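Skevell opens orders for towel-folding arm, but the price list has gaps

7th January

Skevell has begun taking orders for Plumum, a bench-mounted robot arm and software bundle that it says will pick up and fold towels, cloths and small blankets for launderettes, guest houses and care homes. The kit costs £3290 before delivery. A support plan is charged on top at £53 a month, and the order form does not let buyers remove it for the first year.

The firm's brochure claims 40 items an hour. That figure covers hand towels of a single size, laid flat on the bench one at a time by a member of staff. Skevell gave no figure for a mixed pile, and Kristaps Org, who runs sales for the firm, would not be drawn on when there might be one.

"We publish what we can stand behind," he said. "Mixed loads are coming in a software update." Asked whether the update would be free, he said pricing had yet to be settled.

Fulmont, which washes and folds for small hotels, had a Plumum on trial in August and sent it back. Its manager, Shiuli Begum, said the arm was gentle with fabric and easy enough to set up, but that her staff spent too long getting things ready for it.

"If somebody has to stand there and lay each towel out, that somebody could have folded it," she said. "It's a lovely thing to watch. I couldn't make the sums work."

Patterned and fluffy cloth is a sore point with this sort of machine, as a busy print can make it hard for the software to tell a fold from a bit of the design. Skevell says Plumum copes with both. The sales material shows plenty of gripping and not much folding, and a finished stack appears only once, in a drawing.

Anong Suwannarat, who repairs laundry equipment and has looked over the kit for two customers, has a plainer worry. Replacement fingertips are £255 a pair and are not covered by the support plan. "They're the part that touches everything all day," she said. "I'd want to know how long they last before I signed, and I asked, and I haven't had an answer."

Skevell says it is still gathering wear figures. It is also offering a 14-day return period, though the buyer pays the carriage. A rival kit from Sekiguchi is due later in the year, with no price announced.

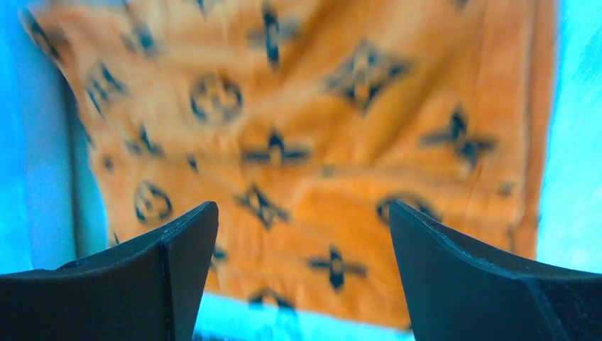
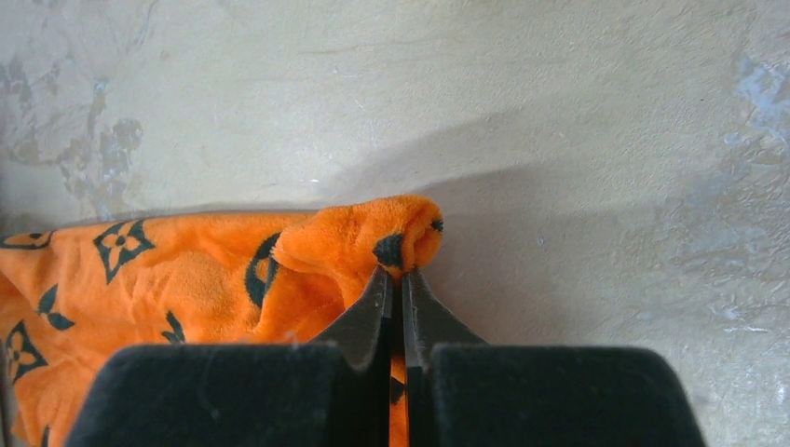
Orange patterned cloth and the gripper's two black fingers. In the second picture the fingertips have hold of a bunch of the fabric.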